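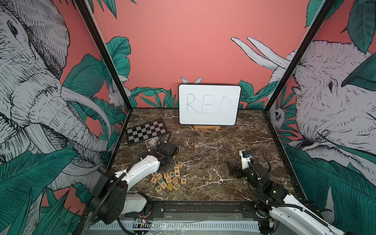 SPORT | RUNNING

The river race from Folonville to Odbridge is 30 kilometres long and has 800 places. In March all of them were taken before lunch.

I ran it for the first time this year. The path is flat until Andstead, and there the hill begins. It climbs for two kilometres, and many runners choose to walk. I walked also.
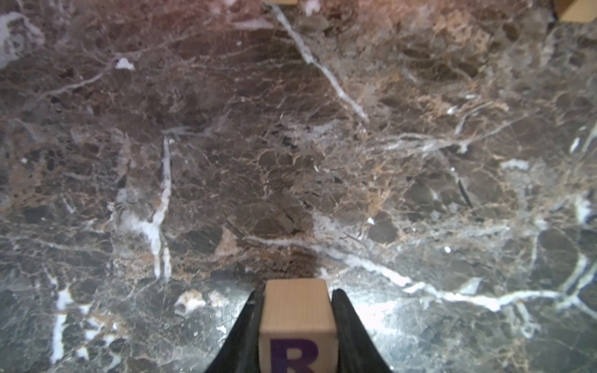

Dark stone with pale veins.

After the hill my legs were heavy, but the last part goes down beside the water and I found again my rhythm. At the finish they gave us soup and a grey towel. Next year the organisers will add a shorter race for beginners.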